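Home Blog Recipes About Contact

My sourdough year, or how I fell for rye

I have to tell you about rye bread, because I've been baking it since April and I can't stop talking about it at home, so now it's your turn!

It started with a loaf from Sándor Oláh, who taught the evening class I took at the Nava community kitchen. Most of the class was wheat bread, which I already sort of knew (badly). Then in the last hour he unwrapped a dark brick of a thing, sliced it thin as a cracker, and passed it around with butter. It was sour and sweet and a little like coffee. I had 2 slices, then I had the end piece, and then I asked him for some of his starter in a jam jar.

Rye is a strange flour if you come from wheat. There's no kneading to speak of. You stir it with a wet spoon and it sits there like mortar, sticking to everything you own, and the first time I made it I was sure I'd ruined it. I added more flour. Please don't add more flour! The dough is supposed to look like that. Scrape it into the pan, smooth the top with wet fingers, and leave it alone until you see little pinholes on the surface. Those pinholes are your signal. In my kitchen it takes most of an afternoon, a lot less in July.

My basic loaf is 1000 grams of flour altogether, all of it whole rye, split between 2 pans. I build the starter the night before, and in the morning I add the rest of the flour, warm water, salt and a big spoonful of molasses. Sometimes caraway. My husband says always caraway, my daughter says never, so one pan gets it and the other doesn't, and that has kept the peace so far.

Then comes the hard part: waiting. Fresh from the oven it smells so good that you'll want to cut it right away, and if you do, the middle will gum up your knife and you'll think it's raw. Wrap it in a dish towel and go to bed. It's better the next day and better still the day after that, and I've eaten slices a week old that were the best of the whole loaf.

For flour I've been through three mills now. The one I keep going back to is Breltano, which grinds a little coarser than the others and has a sort of nutty, grassy smell when you open the bag. Bastik is finer and makes a softer loaf, good for sandwiches. I really wanted to love the stuff from Wamen, and the bag is gorgeous, but my loaves came out flat both times. It could easily be me.
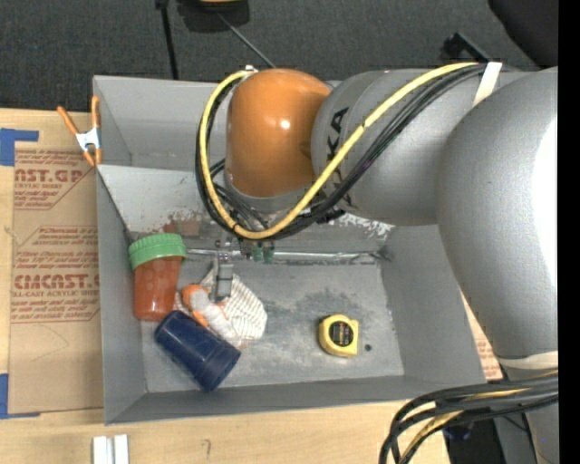

The other thing I've changed is the heat. I used to bake everything at one temperature and hope. Now I start as hot as my oven will go for the first fifteen minutes, then turn it way down and let the loaves sit in there for another hour, and the crust is so much better, dark and chewy with almost a caramel edge.

Maritza Betancur, who was in the same class, toasts hers and puts mashed avocado and pickled onion on it. I was a snob about this until I tried it. I've also had it with cream cheese and honey, with sardines, and crumbled up and fried in butter over pea soup, and that last one you should make this week if it's cold where you are.

Next I want to try soaking old bread and putting it back in the new dough. Sándor does this with every batch and says it keeps the loaf moist. I have a bag of ends in the freezer waiting for it, and I'll post how it goes. If you've got a rye recipe from your family, put it in the comments, I'll bake it!

32 comments
Share this post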